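Reserves are not cash in your pocket

Monday, April 22, 2024

Every January the same column gets written. Banks are "sitting on" reserves, if only they'd lend them out. No. A bank can't lend reserves to a bakery. It makes a loan, a deposit appears, and the reserves just shuffle between banks when the money gets spent. Old point, I know. Still gets ignored.

Tuva Granström had a go at me last week for saying so. Her line: paying interest on reserves is a gift to banks, so tier it, pay nothing on the first slice. Fine, call it a tax then. Because thats what it is. Argue for the tax if you want it, but don't dress it up as getting credit moving.

What bothers me more is the overnight market. Used to tell us something. Now the central bank is on both sides of it and the rate sits where its told to sit. Who is short of funding today? You can't see it in the price any more.
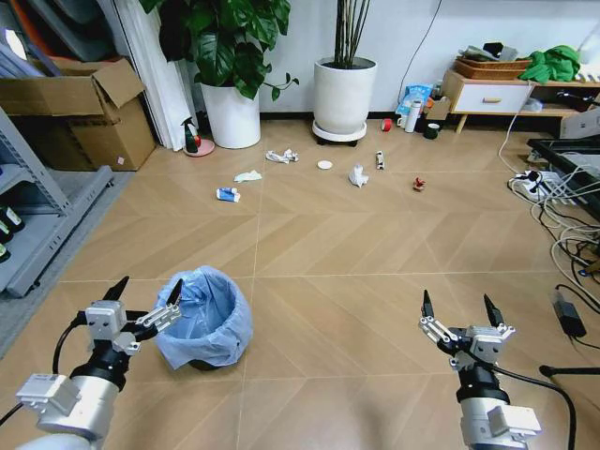 What I'd do

Shrink the floor system slowly, and say in advance where it stops. Let banks borrow from each other again, and let the rate wobble a bit. Yu-na Chae thinks the wobble would frighten people. Maybe. I'd take a small fright now over a big one later.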